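Robotics / Shop Floor Notes / Good Practice

Search this thread Go

ok, thread on cell rules, writing fast before the 2pm call. we've been redoing the two-arm bench rules at Jiswood and people keep asking for the short version
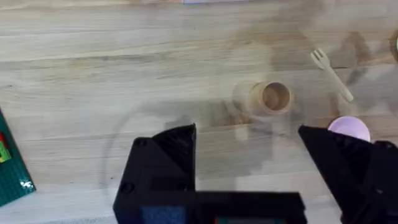
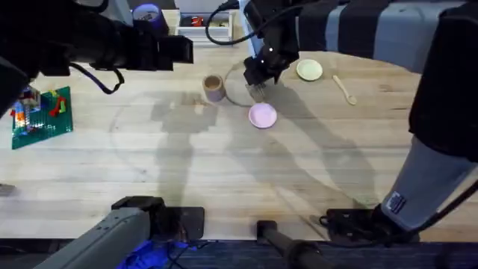
Rule one is still the shared zone. With two arms over one table, only one gets to be down in the middle at a time, the other parks high. Write down who yields, dont leave it to whoever is driving. And go slow near glass. A clear bowl like the one under the gripper in the second shot hardly shows up except for its outline, so anybody setting speeds by eye will set them too high. We cap the approach and log it.

2/ cables. a loop that hangs over the table is a loop that can snag. Check it at full reach, both arms, not just at home pose. Solberg draft says once a month, we do every shift start

3/ props go on a list. every cup, plate, spoon, lego brick. If its not on the list it doesnt go on the table. Yes even "just for one run"

4/ a cup on its side is a different start state from a cup standing up. log it that way or your pass rate means nothing. Ask me about run 2847. (dont)

5/ Nobody reaches in while either arm is live. Stop button first, hands second. Warnedstead wanted an exception for quick resets, answer was no

6/ floor counts too. keep it clear where the operator stands, 8 steps to the stop is too many, we moved ours to 2

full checklist goes up on the Ginham page in April, comments open till then. ok call starting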